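Search this site
Search
Enter keyword

Pruldale awarded win over Noonan after rain rule dispute

Friday, July 24, 2020

Pruldale have been given the points from their abandoned one-day match against Noonan, four days after the players shook hands on what both teams took to be a no-result. The league says its scoring panel applied the rain rule correctly the second time. It has not said what went wrong the first time, and the explanation it did offer leaves a good deal out.

The facts of the match are not in dispute. Noonan batted first at the Kerkumach ground and made 187 all out, a total that looked thin on a flat pitch with one short boundary. Pruldale were 94 for two in the 21st over when the umpires took the players off for rain. They never came back on. The league's playing conditions call for 20 overs in the second innings before a result can stand, and Pruldale had faced 20 overs and three balls.

That ought to have settled it. The scorers, though, had recorded one of those overs as unfinished after a bowler limped off following four deliveries and a teammate completed it. The match software treated the two parts as separate entries, and the sheet handed to the umpires showed 19 completed overs. On that basis the match was called off as a no-result and the points were shared.

Pruldale captain Haziq Ong asked for a review the next morning. He said his batsmen had kept their own tally and knew they were past the mark.

"We had a par score taped up in the dressing room and we were 15 runs ahead of it," Ong said. "I told the umpires that at the time. I was told the sheet was the sheet."

Noonan see it differently. Coach Marlies Hofstetter does not argue with the over count, but she says her team made choices on the field based on what officials were telling them. With the clouds building, she said, Noonan were informed between overs that the match was still short of the minimum. She brought back her slower bowlers to keep the game moving and believed there was time to recover.

"If they tell me the next over makes it a match, I bowl my best bowler and I set a different field," Hofstetter said. "You can correct a piece of paper. You can't go back and bowl that over again."

She has a point, although it goes only so far. Noonan's bowlers had taken two wickets all afternoon, and the best of them had already been hit for 38. A different field might have slowed Pruldale down. It would have needed to slow them down a lot to bring them back under par.

The league's statement ran to four sentences. It said the panel had "reconciled the over record" and that the revised result was final. It did not say who told Noonan the match was short, or whether the same software has split overs in other games this season. Asked whether earlier rain-hit results would be checked, a league spokesman said there were no plans to do so. Given that a bowler going off hurt is hardly a rare event, that answer seems a little too relaxed.

The change matters in the standings. Pruldale move up to second, one point behind Itari, who had been sitting comfortably clear. Noonan drop to fifth and out of the playoff places. A crowd of 1335 had paid to get in at Kerkumach, and the league confirmed there will be no refunds now that the game counts as a completed match. Under the old ruling, ticket holders would have been offered entry to another fixture.

Itari have said nothing in public. They lost a rain-shortened match of their own in January, by 9 runs, and asked for the working to be released. They are still waiting for it, which does not inspire much faith in promises of openness this time.

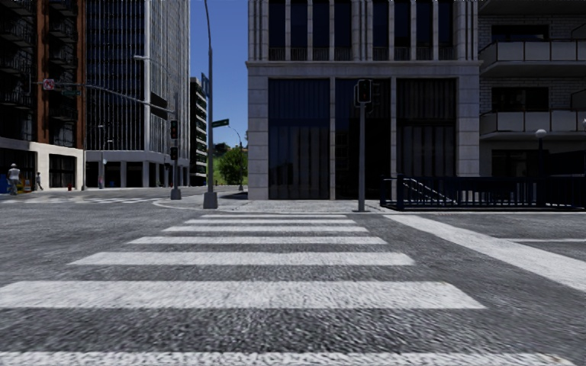

Can Noonan still appeal the result?

The league's rules allow a club one written appeal, but only on the grounds that the playing conditions were misread. Bad advice from an official during play is not listed as a reason, so Noonan would have to show that the over count itself was wrong, and Hofstetter has already accepted that it was right.

She said the club would send a letter of complaint in any case and would ask for the umpires' notes. The league has agreed to station a second scorer at each remaining game, with a handwritten record to be kept alongside the computer one. Several clubs were doing that on their own before the software came in.

Pruldale travel to Itari next, with first place available to the winner. The forecast is for showers in the afternoon.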